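压测 3,000，上线 900 就跪，CPU 还闲着一大半，求会诊

发帖：Gerkness搬运工

先说背景。我们有个网关服务，内部代号 Drellard，做的事情很朴素：收 HTTP 请求，验个签，转给后面的 Jakach，再把结果吐回去。没有复杂计算，没有大报文，平均响应体小得可怜。

八月压测的时候数据漂亮得可以裱起来。单机每秒 3,000 个请求，P99 二十几毫秒，老板看了图表，当场决定少买一半机器。我当时应该拦一下的，可惜那天图表实在太好看了。

上线之后，单机到每秒 900 左右，P99 开始往上飘，先是两百毫秒，后来一秒多，客户端那边开始超时。登上去一看，CPU 三成不到，内存一半，网卡跟没睡醒一样，磁盘更不用说，这服务根本不写什么盘。也就是说，所有资源都很闲，只有用户很忙，忙着骂我。

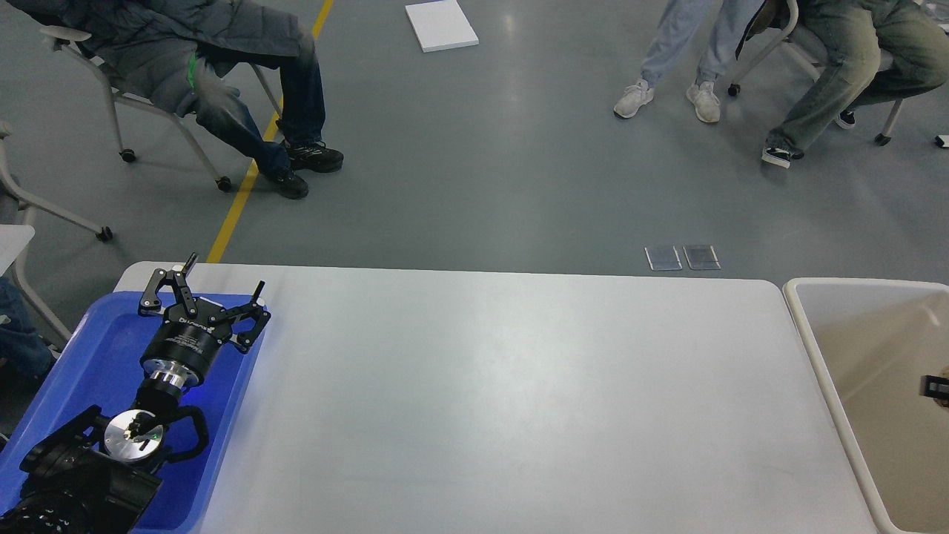 已经试过的东西：worker 数从 4 加到 16，没变化；文件描述符上限调大，没变化；换了一版内核参数，来自某篇“高并发调优必备”，没变化，但是心理上好受了一些。keepalive 是开着的，TLS 在前面的负载均衡上终结，到我们这儿是明文。

压测工具是自己写的，Ryu，开 64 个长连接，能发多快发多快。

请问各位，瓶颈到底躲在哪儿？

—— 1楼 ——
半夜重启协会

先看 GC。九成这种问题都是 GC。

—— 2楼 ——
Gerkness搬运工（楼主）

服务是 C++ 写的。

—— 3楼 ——
半夜重启协会

那看看是不是有人偷偷写了个 GC。

—— 4楼 ——
Wojciech Kozłowski

你的压测是闭环的：64 个连接，每个连接发一个、等一个、再发下一个。服务端一慢，客户端自动跟着慢，永远压不垮它，延迟数字也永远好看。线上的用户不会这么体贴，他们不会因为你慢就少来几个，只会多点几次刷新。

所以你那个 P99 二十几毫秒，参考价值约等于自己给自己打的绩效。先把 Ryu 改成按固定速率发，从“计划发送时间”开始计时，别从“真正发出去的时间”开始计时。改完再跑一遍，我猜曲线会很不一样。

另外线上有多少个并发连接？

—— 5楼 ——
Gerkness搬运工（楼主）

刚看了一眼，稳态 1,352 个连接，大部分时间闲着，偶尔来一个请求。

绩效那句我不接受，虽然我确实是自己打的。

—— 6楼 ——
Graça Brandão

闭环开环的问题存在，但它只能解释压测为什么好看，解释不了线上 CPU 三成的时候延迟为什么一秒多。开环跑出来难看，通常是因为真的饱和了，可他这里没有饱和，至少 CPU 没有。得有个什么东西在排队，而且排队的人不占 CPU。

常见嫌疑：锁、连接池、同步 DNS、同步写日志。我押连接池。Drellard 到 Jakach 之间的连接池多大？

—— 7楼 ——
Wojciech Kozłowski

我没说它能解释全部。我说的是先把尺子修好再量。拿一把坏尺子去找瓶颈，找到什么都像。

—— 8楼 ——
Graça Brandão

尺子可以慢慢修，用户现在就在超时。先抓一段栈，十分钟的事。

—— 9楼 ——
内核参数收藏家

楼主把 somaxconn 调到 65535 了吗？tcp_tw_reuse 呢？我这里有一份完整的，一共四十多行，用了五年没出过问题。

—— 10楼 ——
Arnaldo Guerreiro

楼上这份我见过，里面有两行的参数在新内核里已经不存在了，所以确实不会出问题。

—— 11楼 ——
Gerkness搬运工（楼主）

回 6 楼：连接池每个 worker 32 条，16 个 worker，共 512 条。线上看 Jakach 那头，实际建起来的不到一百条，所以池子应该没满。

栈抓了。绝大多数 worker 停在 epoll_wait，也就是在发呆。有三个 worker 例外，它们一直在跑，三个各占满一个核。
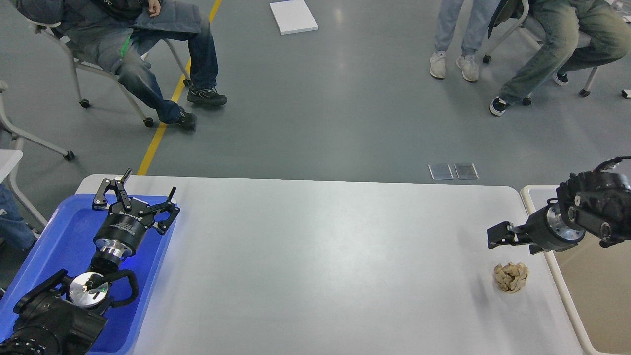 机器是 16 核，三个核满，其余十几个几乎不动，平均下来正好三成不到。我盯着平均值看了两个星期，现在有点想把监控面板上所有叫“平均”的图都删了。

—— 12楼 ——
Graça Brandão

好，连接池我押错了。这是连接分配不均。worker 是怎么 accept 的？所有进程共用一个监听 socket，挂在各自的 epoll 里？

—— 13楼 ——
Gerkness搬运工（楼主）

对，共用一个，带 EPOLLEXCLUSIVE。

—— 14楼 ——
Dong-hyun Geum

那就对上了。多个进程在同一个监听 socket 上 epoll 等待，唤醒顺序不是轮转的，倾向于后进先出。负载低的时候，刚忙完又回来等的那个 worker 会反复被叫到，结果就是少数几个进程拿走大部分连接。

短连接的场景里这不算大事，它忙起来了，新连接自然会落到别人头上。长连接就麻烦：连接是在清闲的时候一条一条建起来的，全进了那几个 worker，等流量上来，请求只能沿着已有的连接走，谁也帮不上忙。

压测看不出来，原因在于你一口气建 64 个连接，所有 worker 同时被叫醒抢，分得还算匀。线上是负载均衡慢慢建的，正好踩中最差的情况。

建议先数一下每个 worker 手里有多少连接，用 ss -tnp 按进程汇总就行，别先改代码。

—— 15楼 ——
Gerkness搬运工（楼主）

汇总完了。1,352 条里面，前三名拿走一千一百多条，最后五名加起来不够凑一桌麻将。

所以我把 worker 从 4 加到 16，实际效果是多请了十二位围观群众。

—— 16楼 ——
半夜重启协会

换 SO_REUSEPORT，每个 worker 一个监听 socket，内核按四元组哈希分，完事。

—— 17楼 ——
Wojciech Kozłowski

别急着完事。REUSEPORT 分得匀，但它是按哈希硬分的。某个 worker 卡住的时候，分给它的新连接就在它自己的队列里干等，旁边的人闲着也接不了。平均延迟会好看，最大延迟可能更难看。共用一个队列至少有个好处：谁有空谁接。

—— 18楼 ——
半夜重启协会

他现在是三个人干活十三个人看戏，你跟他讲谁有空谁接？

—— 19楼 ——
Arnaldo Guerreiro

两位说的都成立，看 worker 会不会卡。Drellard 只验签和转发，单个请求几百微秒，卡不到哪去，REUSEPORT 够用。要是里面夹着一个偶尔跑半秒的操作，那就得听 17 楼的。

还有一点大家都没提：REUSEPORT 只管连接数，不管请求数。负载均衡过来的长连接，忙闲差别可以很大。某条连接特别忙，分得再匀也没用。我们以前的做法是每条长连接处理够一定数量的请求就主动关掉，让对面重连，等于定期洗牌。土，但是有效。

—— 20楼 ——
Albertina Meireles

洗牌要加随机数。我们当年写死了一个上限，所有连接差不多同时建立，也就差不多同时到期，于是每隔一阵，全体连接手拉手一起断开重连，图上像心电图一样规律。值班的同事一开始还觉得挺健康。

—— 21楼 ——
内核参数收藏家

所以 somaxconn 到底调了没有？

—— 22楼 ——
Gerkness搬运工（楼主）

调了。没变化。谢谢。

—— 23楼 ——
Gerkness搬运工（楼主）

2025年10月8日更新，来还愿。

做了三处改动。第一，换成 SO_REUSEPORT。第二，长连接请求数到上限就关，上限带上下两成的随机。第三，监控加了“最忙的 worker 的 CPU”，放在面板最上面，平均值挪到最下面，字号也调小了。

灰度了一台，连接数最多和最少的 worker 相差不到三成，P99 从一秒多掉到四十毫秒上下，流量还是那个流量。顺便把 Ryu 改成了开环，连接也改成慢慢建。拿旧版本重新压，到 900 多就崩，跟线上一模一样。也就是说这个问题本来在测试环境就能看见，只要压测的时候别对自己那么客气。

新版本开环能到两千六，没有当初的 3,000 好看。老板问那四百去哪了，我说从来没有过。他沉默了一会儿，问那一半机器还能不能补买。 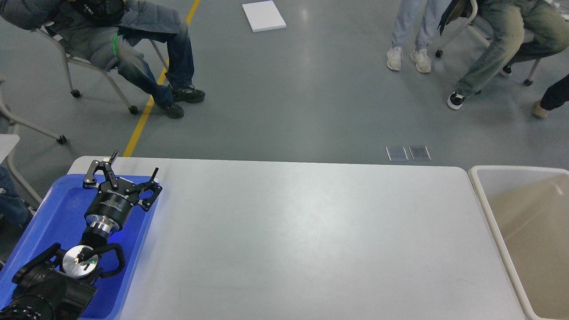
给后来人的排查顺序（楼主整理，欢迎拍砖）

1. 看每个核，别看总 CPU。用 mpstat -P ALL，或者 top 里按一下 1。
2. 按进程数连接。连接数差出几倍就不用往下查别的了，先治这个。
3. 问清楚压测的连接是怎么建的，一口气还是慢慢来，数量跟线上差多少。
4. 压测按固定速率发，延迟从计划时间算起。
5. 连接池看实际建了多少条，也看取连接等了多久。我只看了前一个，运气好没出事。
6. 内核参数放最后。改一个，测一次，没用就改回去。

—— 24楼 ——
Graça Brandão

第 4 条应该放第 1 条……好吧，我承认这是在替 Wojciech 说话。不过第 5 条写得对，等待时间才是关键，下次我还押连接池。

—— 25楼 ——
Wojciech Kozłowski

收到。尺子修好了就行。

最大延迟过两个星期再看一眼，P99 四十毫秒不代表后面那百分之一过得怎么样。

—— 26楼 ——
Dong-hyun Geum

补充一个坑：用了 REUSEPORT 以后，滚动重启要小心。旧 worker 关监听 socket 的那一刻，已经进了它的队列但还没 accept 的连接会被直接重置。要么先让负载均衡摘流量，要么查一下你的内核支不支持把这些连接迁给别的 socket。

—— 27楼 ——
Gerkness搬运工（楼主）

……昨晚发版时那几十个 connection reset 破案了。我还怪了半天交换机，这就去给网络组道歉。

赞 47　收藏 112　分享 9

最新评论

调优退休中：我们也是长连接加多进程，照着第 2 条数了一下，最忙的一个进程拿了六成。今晚不用睡了。

小包大忙：能不能把 Ryu 改开环的那部分贴出来？光说按固定速率，发慢了要不要补发，我们组里吵了一下午。

Gerkness搬运工 回复 小包大忙：要补，而且补发的那些也从原定时间算延迟。代码太丑，收拾一下再贴。

内核参数收藏家：第 6 条我保留意见。

相关帖子

负载均衡健康检查全绿，用户全红，怎么查
同步写日志拖垮异步服务的一次记录
P99 到底该不该跨机器取平均
连接池取连接等待时间，大家怎么埋点
64 条连接压测够不够？投票帖
滚动重启时的 connection reset 汇总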